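Soporte > Cocina y mesa > Escurrecubiertos Oltville > Incidencia 2053

Imprimir | Enviar por correo electrónico

Asunto: los palillos se cuelan por las ranuras del escurrecubiertos
Estado: abierta
Abierta el 24 de febrero de 2022

¡Hola! Os escribo porque compré en vuestra tienda de Irnley el escurrecubiertos Oltville, el blanco de dos compartimentos, y con las cucharas va de maravilla, pero con los palillos me está volviendo loca. Los meto de punta, como toda la vida, y a la que me descuido hay uno que ha encontrado una ranura y asoma por fuera (y luego no hay quien lo saque sin vaciar medio cesto). En casa comemos con palillos casi a diario, o sea que no es un capricho.

Los míos son de dos clases: unos claritos de la marca Kozan, que son los de diario, y luego un revoltijo de palitos de madera sueltos que uso para brochetas y para remover, unos largos y otros cortos. Antes de echarle la culpa al cesto los puse encima del paño azul para separarlos por tamaño.

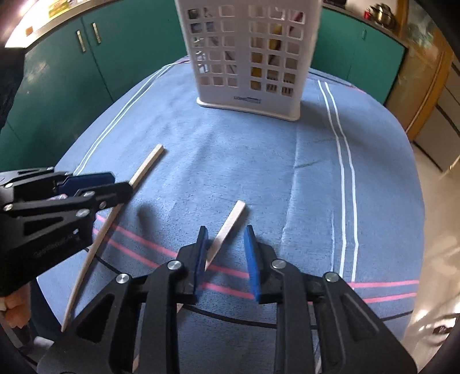 Palitos de madera, uno largo y uno corto, sobre el paño azul.

Primera prueba: solo los cortos. Mal. Se tumban en el fondo y no se aguantan de pie ni a tiros. Al final estos los he pasado a un vaso y tan contenta, así que de los cortos olvidaos, no cuentan para la incidencia.

Segunda prueba: los largos, con la parte fina hacia abajo. Aquí es donde se cuelan. Probé con 20 palillos a la vez y al mover el cesto del fregadero a la mesa se me salieron varios por el lateral. Con 26 ya van tan apretados que se sujetan entre ellos, pero claro, así no se secan.

Tercera prueba, la que me sugirió vuestra compañera por teléfono: darles la vuelta y meterlos con el extremo cuadrado hacia abajo. ¡Mucho mejor! Esa parte es más gruesa y no pasa por la ranura. Lo que no me convence es dejar arriba la punta con la que se come, que es por donde los agarra todo el mundo.

Después repetí con el cesto en la mesita, la cuchara a un lado del separador y el otro lado reservado para los palillos.

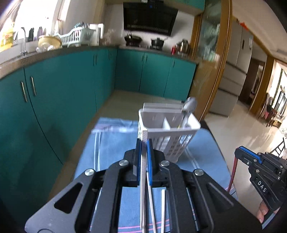 El cesto, con la cuchara en el compartimento derecho y los palillos claros.

Mis preguntas, y ya no os doy más la lata:

1. ¿Hay alguna rejilla o base para el fondo que se venda aparte? En el catálogo de Ledthorpe vi una, pero no pone si encaja en este modelo.
2. Si no la hay, ¿puedo cambiarlo por otro de ranura más estrecha? Guardo el tique y la caja.
3. ¿El separador se puede quitar? He tirado un poquito y no me he atrevido a más.

Si hace falta que mida las ranuras me lo decís y lo hago esta misma tarde. Mientras tanto sigo con los palillos del revés.

¡Gracias y un saludo!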